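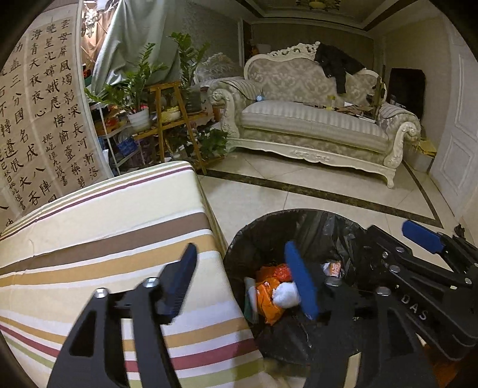

Figura 1. Mantel de rayas con franjas en marrón, mostaza, verde y granate.

Rayas de mesa: por qué el mantel de cocina se resiste a cambiar
Trabajo de fin de asignatura, Historia del Textil Doméstico
Ayanda Le Roux
18 de agosto de 2025

1. Planteamiento

Elegí este tema en febrero, cuando todavía quedaban libres el encaje y la tapicería de lujo, así que no puedo culpar a nadie. La pregunta de partida era sencilla: por qué el mantel de rayas sigue vendiéndose casi igual que en tiempos de nuestras abuelas, mientras las cortinas, las toallas y hasta los trapos han pasado por varias modas lamentables.

2. Fuentes

Trabajé con dos catálogos de la tejeduría Tefera, de Clirnham, y con el muestrario de su competidora Tekix, que conserva la biblioteca municipal de Sescombe. Entre los tres suman 222 referencias de mantelería. También pasé un cuestionario a 47 hogares, casi todos de familiares y vecinos, lo cual explica la alta tasa de respuesta y también el tono de algunas respuestas.

3. La raya y el telar

La raya longitudinal es el dibujo más barato que puede hacer un telar. Basta con ordenar los colores en la urdimbre y tejer con trama de un solo tono; una vez montado, el dibujo sale solo durante metros y metros. El cuadro exige además cambiar de trama, y el estampado requiere una fase aparte. Tefera lo cuenta en su catálogo con gran solemnidad y lo llama "nobleza de la línea" - el departamento de contabilidad lo llamaría de otra manera.

4. El color

En ambos fabricantes dominan los fondos crudos con franjas anchas de tonos tierra, acompañadas de líneas finas más oscuras. Varios encuestados dijeron elegirlos porque "van con todo". Una vecina fue más precisa y escribió que van con el café, la salsa y el vino tinto. Unos 20 hogares mencionaron las manchas sin que el cuestionario preguntara por ellas, y debí haberlo previsto.

5. Limitaciones

La muestra es pequeña y procede en buena parte de mi propia escalera. Los catálogos de Tefera no llevan fecha, de modo que los ordené por la tipografía de la portada, método que mi tutora calificó de "valiente". Tampoco pude comparar precios, ya que el muestrario de Tekix los tiene arrancados.

6. Trabajo pendiente

Quedaría por estudiar el mantel de hule, que varios encuestados defendieron con un fervor que no mostraron por ninguna otra cuestión. La biblioteca de Sescombe guarda una caja sin catalogar con retales de ese material, y he pedido permiso para consultarla en cuanto encuentren la llave del armario.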